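Flitemville Nordic Ski Club - minutes of the spring meeting

Taken by me, Irja Pelkonen, again. We started ten minutes late, as usual, so the coffee was already half gone by the time Aleksi Manninen got us going.

First up was the roller ski loop. The city wants to repave the north side and we'd lose it for most of the summer, which nobody was thrilled with! Aleksi will ask if they can leave us the flat stretch by the reservoir. I said I'd write the letter if he'd sign it.

Then the wax budget. We spent $1289 last season and took in $208 from the swap table. Motion to cap it at $2000 with the new race wax included - passed, two against (you know who you are).

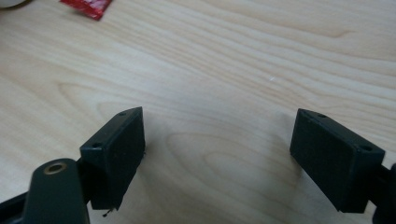
Flitemville, 14 Jun 2025

Second part of the meeting, carried over from April when we ran out of time on the Sterkthorpe relay. I still think we should enter two teams. Aleksi wants one strong one, and we went back and forth on that for a good while before agreeing to see who shows up for the time trial. Entry is $20 a skier and the club pays for juniors.

The Salminen Cup stays a classic race. I was so glad about that, I voted with both hands up (counted once).

Juveo has offered us a discount on poles if we order together. Send me your lengths, please, and measure them properly this time - I'm not mailing anything back!

Still open: the trailer lights, new bibs, and who has the key to the wax room. We closed at nine.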